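About Burside

We test robot hand-tracking kits and tell buyers whether to bother.
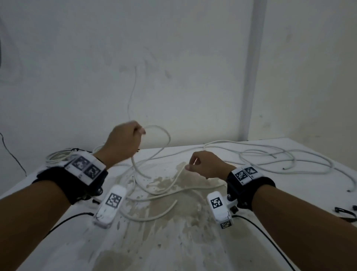 Dorin Gavrilă wrote to us after our first review to say that a tracking kit should be judged on the robot it trains, and that everything before that is a fitting session. We agree with more of that than he probably expected. We still think the fitting session matters, because most of the kits sent to us have trouble there.

Burside is a small shop. Steinar Hafstein and Ea Þrastardóttir started it in May, after several years of buying automation gear for other people and being let down by a good share of it. There are five of us now. We take paid work from companies that are thinking of buying a kit, and we take no money from the companies that sell them. If a vendor lends us a unit it goes back when we're finished, with a copy of the report.

What we test

Mostly wrist-worn trackers, the kind with printed square markers on a plate and a housing strapped under the arm. The sales pitch is always close to the same. Put these on, do your normal job with your hands, and a robot will learn from it. Maybe. We have read that sentence in a lot of brochures and we'd like to see more of them say which job, how many tries, and what the robot did afterward.

Our standard jobs are dull on purpose. Cable is the one vendors like least. It bends, it crosses over itself, and it never lies the same way again. A kit that looks wonderful with blocks and cups can lose track of a wrist once a person starts lifting loops and turning their hands over. We also do folding, sorting small parts, and opening packaging.

The Skemik kit is the one people ask about. Our report on it runs 44 pages and the short form is: decent markers, good straps, cables that get in the way, and software that wants a faster computer than the box says. Sólveig Hjaltadóttir wore it for four full sessions and would wear it again. She would not pay for the yearly support plan. The Flunus kit did worse on comfort and better on setup, and we have not made up our minds about it.

What you get

A fit and setup check is $298 per kit. You get raw recordings, our notes, and a plain yes, no, or not yet. "Not yet" is our most common answer and some clients find that annoying. Longer trials are quoted by the job. We don't do star ratings or badges, and vendors may not quote half a sentence from us on their websites — one tried.

We can't tell you whether robots will take over your packing line. We have opinions, and they change. Ask Ivone Mendonça, who handles bookings, for the Ásgeirsdóttir report if you want to see how we write up a kit we ended up liking.

Page last changed 4/8/21. Prices may have moved, so check before you send us anything.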